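May 18, 2020 – bin cell, shared shop

Cable routing again. Yellow one keeps wanting to drift over the orange cap when the wrist comes round, so gave it more slack and let the black bundle run along with it. Strap moved up the arm. Fletcher thinks the loop is too big and will snag on the bin wall at low picks. Maybe. Ran 10 slow passes, no snag, but didnt try the front left corner.

Bin wall flexes if you lean on it. Clamp stays on for now, please dont borrow it, Ewan!!

Gripper fingers: 4 mm more reach would help with bars lying tight to the wall. Miroslava has the drawing from March, ask her for the newest version not the one on the shared drive. 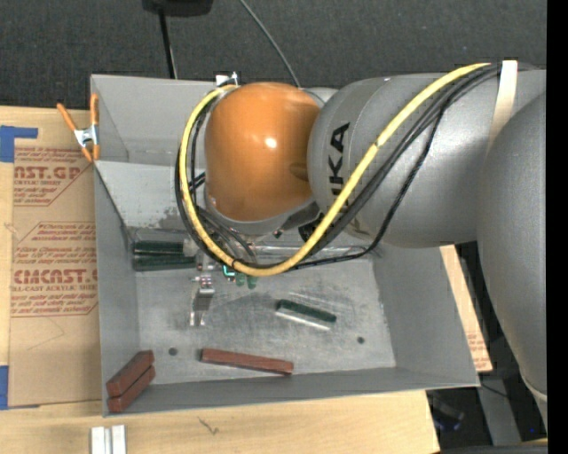
KUKA over the bin, green and red-brown bars in. Acrylic sheet at left still in its paper.

Pick order – bars leaning on each other are the worst. Tried taking the upper one first by hand-teaching, 6 tries, ok on most, then it dragged its neighbor and I stopped. Need a nudge move before the grab. Tayla had somehting like that in the old Trarkska script, dig it out.

Acrylic is for the side guard. Cut at 130 mm wide, check twice, no spare sheet.

To do
- front left corner, slow
- new finger drawing
- find nudge code
- relabel the estop box

Recent entries
Finger pads, second batch
Sheehan power supply swap
Fudeter mount holes
Table leveling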